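Notes on the Plesell book of hours

2026-10-03

I have now been through all 367 leaves of the scan set for the Plesell Hours, and these are my working notes on the pigments and the ruling. They are mostly for my own use. The manuscript is a small one, probably made for a merchant household, and the calendar pages are the part most people look at. I started with the text pages instead.

The ruling is in pale red ink, 16 lines to the page in the first quire and 17 after that. Pricking survives only along the outer edge, and in many places the binder has trimmed it off. The change in line count falls at a quire boundary, which suggests a second batch of parchment prepared to a slightly different pattern. The script does not change there.

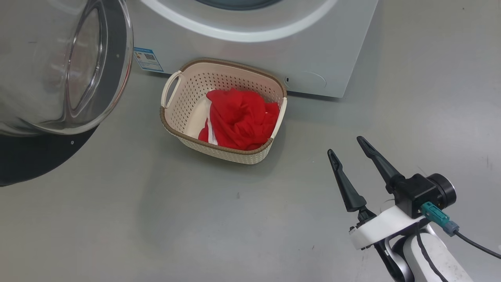
The blues are harder. There are at least two. The sky in the calendar scenes is a deep, slightly violet blue that I would take for ultramarine, and the initials use a greener, grainier one that looks like azurite. I am going by color and surface texture in the scans, so treat both as guesses. The Bilyk catalog calls everything "blue" and leaves it there.

I sorted the small initials with Fluvo, a plain image tagging program I have used before. The total came to 2,268, counting the damaged ones. Four types of penwork cover nearly all of them. Type 4 has a long looped tail in the lower margin and appears only in the Office of the Dead, always in red. My guess is a separate hand, possibly someone brought in late to finish. 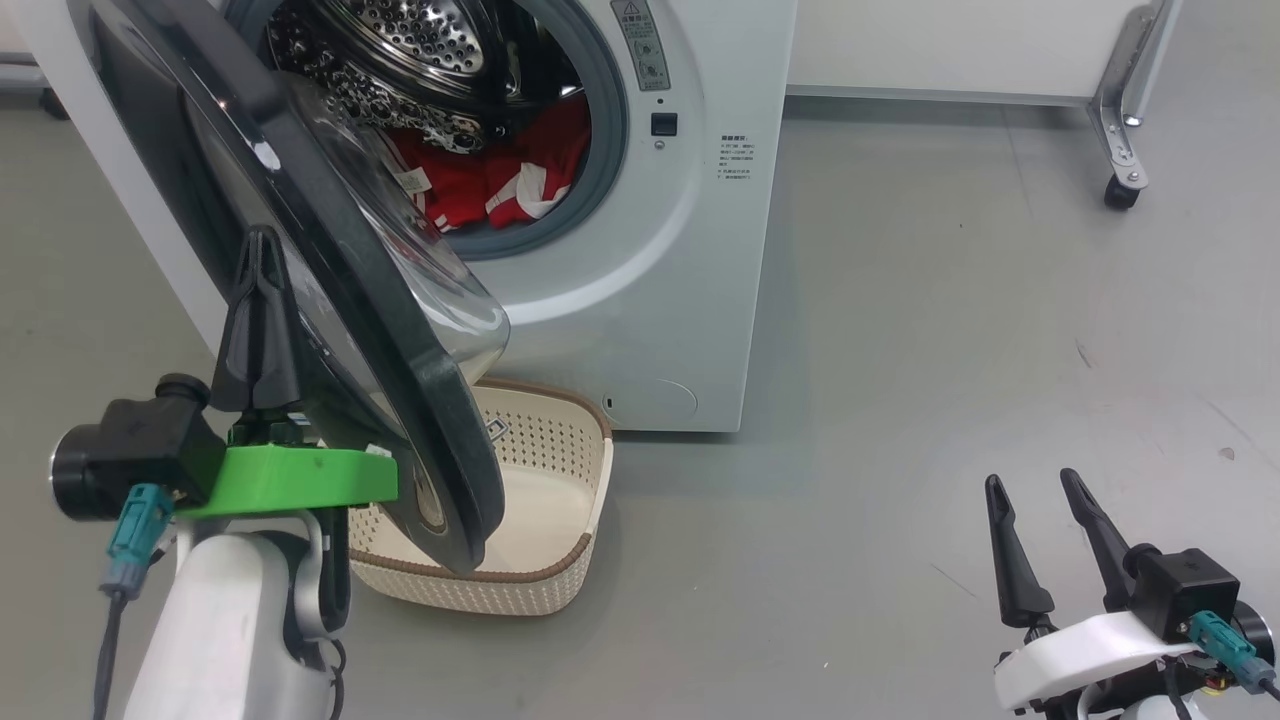 Gold is shell gold on the borders and leaf over a pinkish ground on the large initials. The ground shows wherever the leaf has rubbed away, mainly on the opening of the Hours of the Virgin, where the lower corners are also dark from handling.

The June page has a mowing scene with an unfinished figure at the right. The underdrawing is plain to see: brown ink, quick parallel strokes for the folds, no wash. The head was drawn twice, the second time a little lower. The Deson leaf, which was sold separately and is often said to come from the same book, has no visible underdrawing at all, and its text block is narrower by around 4 mm. I would not put them together on that evidence - though I have only seen the Deson leaf in a printed plate.

Still to do: the line fillers, and a proper collation of the last three quires.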